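# Wanted: people who don't believe in table-setting systems 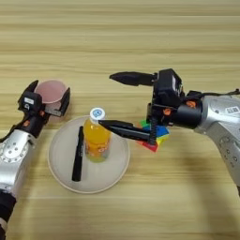 Every hospitality course I've sat through had a rule for where the cup goes. Few could tell me who had checked it. Plelach is running a small study in June on how people lay out a drink service when they're left alone with the basics: a cup, a plate, a bottle of something orange, a plain table. I have doubts about the whole idea of a "natural" layout, and I'd like participants who will test it properly.

**What you'd do**

- Set and clear one place, over and over, for 40 minutes
- Decide whether the bottle belongs on the plate or beside it, and say why
- Pour into a plastic cup, then into whatever you'd pick yourself
- Fill in a form (2 pages, no smiley faces)

**Who we're after**

Adults 19 and up. Café staff are welcome, and so are people who eat over the sink. We already have plenty of applicants who describe themselves as "passionate about hosting," so that won't move you up the list. Left-handers might.

**What you get**

Lunch and bus fare. I'm told the experience will be "rewarding," a claim I can't back up. You will get a copy of the results, even if they show nothing, and I suspect they may.

Sessions start at 11 a.m. at the Waltow building, Collet entrance. The Prercombe side door sticks, so don't bother with it.

To apply, send Afaf Smadi a few lines on a piece of table advice you think is nonsense. No résumé, please.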